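Chapter 7
Setting Up the Cell and Keeping It That Way

I learned to look after robots the slow way. My first one, back in 2004, drifted a little every week, and I kept fixing it in the program – nudging a point here, a point there – until the program was such a mess that I had to start again from scratch! The arm was fine. A clamp had been working loose the whole time.

So this chapter starts with clamps, cables and tables, and we won't touch a line of code until section 7.4. I know, I know. Bear with me.

The cell we'll use is the small one at Nirley, a single arm with a padded gripper, working over an ordinary table. Odair Trindade set it up with me and he keeps the logbook, which has reached 33 pages and is mostly about cables (you'll meet some of his entries in the exercises).

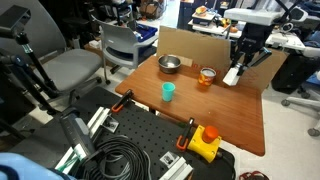 Before I switch anything on, I walk round the whole cell with my hands in my pockets. I look for the stop button first and check I can reach it from where I'll be standing. Then I follow each cable from one end to the other, looking for rubbing or tight bends. Fingertip pads come next – they wear quicker than you'd think, and a worn pad lets things slip in a way that looks exactly like a bad program.

Only then do I take my hands out of my pockets and try the clamps.

7.1 Fixing things down

Let's begin with the table, and with what happens when somebody leans on it.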